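Humcombe Community College
Reading the Packet: Food Labels and Everyday Shopping
Notes for Session 2

Welcome back, everyone, and thank you for bringing in so many wrappers last time. I've now got a drawer that smells of soup mix, and I couldn't be happier. These notes cover what we'll talk through tonight, with a few bits I'm sure to forget to say out loud, so do hang on to them.

Per serving and per 100 grams

Most of the muddle I hear about comes from these two columns. The serving size is chosen by the maker, and it may look nothing like what ends up in your bowl. When you want to compare two brands, go straight to the per 100 grams column and stay there. When you want to know what you're eating, weigh your own usual portion once or twice at home (the kitchen scales will do) and work it out from there.

Let's take our made-up-at-the-whiteboard noodle dish from last week. It had 775 milligrams of sodium in a serving and 294 milligrams per 100 grams. Neither figure is wrong, but you can see how a shopper in a hurry might line up one column against the other and go home with the saltier dinner.

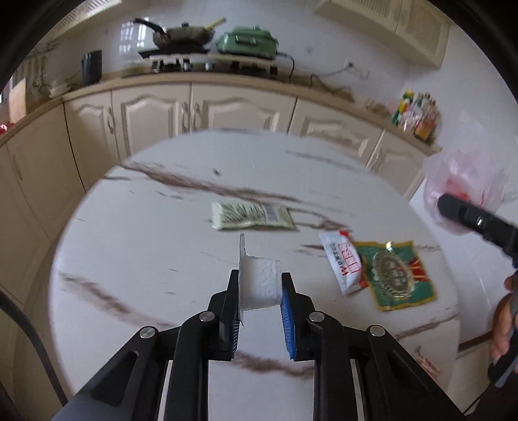

Bahman Karimi: I'd add that the flavour sachet is where most of the salt sits, so if you only stir in half of it the panel no longer describes your meal. My mum has done that for years and never looked at a label in her life.

A lovely point, and it came up in the break too. The panel describes the food as sold, unless it says "as prepared", so look for those two words before you do any sums.

The ingredients list

Ingredients go in order of weight, heaviest first. If sugar is near the front, there's a good deal of it. Sugar also travels under other names – syrup, dextrose, maltose, fruit juice concentrate – and a list can have several of them scattered along it, each looking quite modest on its own. Have a go at circling them all in one colour.

Dates

"Use by" is about safety, and we don't argue with it. "Best before" is about quality, and there's often plenty of life in the food after that day, provided it's been stored properly and the pack is sound. Small packs give people the most trouble, as the print can be tiny and tucked along a seam. A magnifying glass in the kitchen drawer is a very good friend!
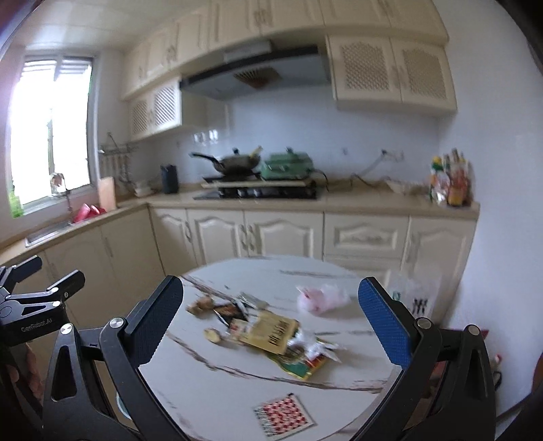
For next week

Please read the handout by Ingegerd Sjögren on allergen statements, and bring two labels for the same sort of food from different makers. Write down the per 100 grams figures for sugar, sodium and fibre, and tell us which one you'd buy and why. Taste and price are perfectly good reasons. Marit Aasen will take the first half while I'm at the dentist, and I'll join you after the tea break.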